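Bench Assembly Technician (part time, fixed term)
Skirwood workshop, Atinga project

Jelov is seeking 5 bench technicians for the Atinga assembly program. The positions cover small mechanical units: seating, fastening, inspection and rework. Work is done at a table, seated or standing, in shifts of four hours. The contract runs for 16 weeks, starting in May.

The work

Most units consist of a housing, a base, one or more mounting blocks and a set of small screws. Some incorporate a toothed rack. Screws are socket or recessed head, and several sit at the bottom of narrow holes where the driver has to be held square to the face. Surface scratches on reused blocks are acceptable; damaged threads and rounded sockets are not.

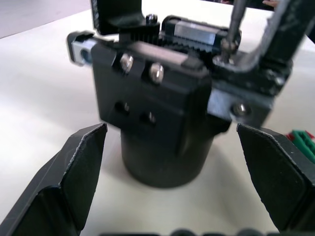

Black housing on a cylindrical base, with toothed rack and mounting block.

Technicians will:

– assemble and strip units to a written sequence of 23 steps
– select the correct bit and torque setting for each fastener
– check rack travel by hand and log any binding
– tag non-conforming parts and place them in the rework tray
– return tools, boards and offcuts to their marked positions at end of shift

The bench

Work surfaces are pale boards laid across the table, chosen so that dropped screws remain visible. Fastening is done with a cordless screwdriver, held upright over the work. Long hair must be tied back and loose sleeves secured. Closed-toe shoes are mandatory.
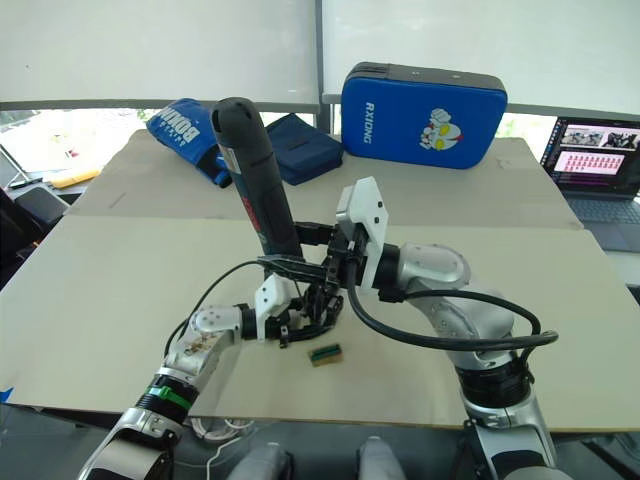
Selection criteria

Essential: demonstrated experience with hand tools and small fasteners; ability to read an exploded drawing; good near vision, corrected or uncorrected. A trade certificate is desirable – fitting, instrument repair or bicycle mechanics are all recognised.

Applicants will complete a practical test of one hour at Skirwood. Travel costs are not reimbursed.

How to apply

Send a résumé and a one-page cover letter through the Cillodia portal, quoting position 139. Applications close at 5 pm on the last working day of April. Late applications will not be considered.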